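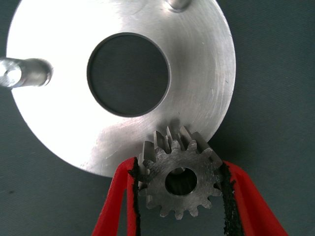 About Bistex

Welcome, and thank you for wandering over to this page, which most people only find when they are looking for our telephone number (it's at the foot of every page, by the way, and we do answer it).

We are a small engineering workshop in Grosenside, and for the most part we make gears, plates and the little assemblies that hold them together. A plate with a hole bored through it, a couple of pins, a gear that has to sit down properly beside its neighbour and turn without grumbling: that is a fair picture of an ordinary morning with us, and we still find it very satisfying work. We sell parts singly and in small batches, and we put together complete gear sets for people who would like theirs to arrive ready to bolt in.

The business began in a rented unit behind a tile warehouse, with one lathe, a borrowed bench and a kettle that had to be unplugged before the compressor would start. We moved to our present rooms when the tile people wanted their space back, and although we complained bitterly at the time, we now have good light and a proper door for deliveries and would not go back for anything. The kettle came with us. It has its own socket now.

What we make

Our best-known product is the Zoubi, a bench-top gear set for colleges and training centres. It comes in a flat case with all the gears, pins and plates needed to build a working train on a table, take it apart and build it again in another order. There are 211 pieces in the full set, and every one can be bought on its own, so a gear that rolls away under a radiator needn't spoil the whole term. We have sent out 800 sets so far, and it gives us great pleasure when one comes back for a tidy-up after years of being handled by beginners.

The rest of our work is made to order. Customers send us a drawing, or a worn part in an envelope, or sometimes just a long and very polite letter explaining what has gone wrong with a hand winch, and we do our best from there. If the job really isn't one for us, we'll say so early and try to think of a shop that would suit you better.
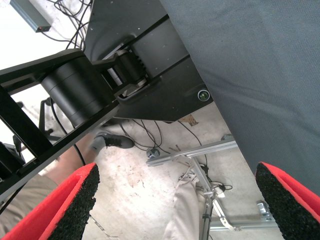
We like to put things together by hand before they leave, even when the customer will be taking them straight apart again. A gear can measure perfectly well on its own and still feel stiff once it has company, and a few minutes with the parts laid out on the bench will usually tell us why. Marks and scuffs from handling don't worry us much on a trial plate. Burrs do, and so does a pin that leans, and we would much sooner find those ourselves than hear about them from you on the phone.

The Fornix bench

On Wednesday afternoons we run Fornix, our open bench for anyone in and near Grosenside who wants to learn basic fitting and assembly. There is room for 5 people at a time, each session lasts 60 minutes, and there's no need to have held a file before. People bring clocks, bicycle hubs, the insides of a mincer, all sorts! We supply the tools, and tea afterwards for those who can stay.

We have a long list of things to put right in our own rooms, too, and the wiring comes somewhere near the top of it. It has been near the top since last January, if we are keeping score, but orders do have a way of coming first.

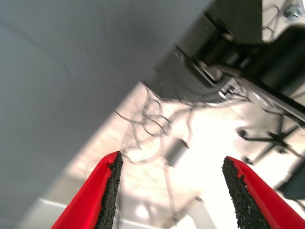 Black cables, with the foot of an office chair to the right.

Coming to see us

Visitors are very welcome, though a ring beforehand is kind, as the front door is a long way from the benches and we don't always hear the bell. Please wear sensible shoes. Parking is along the side of the building, past the blue bins, and parcels for collection are kept on the shelf just inside the door with your name on the label.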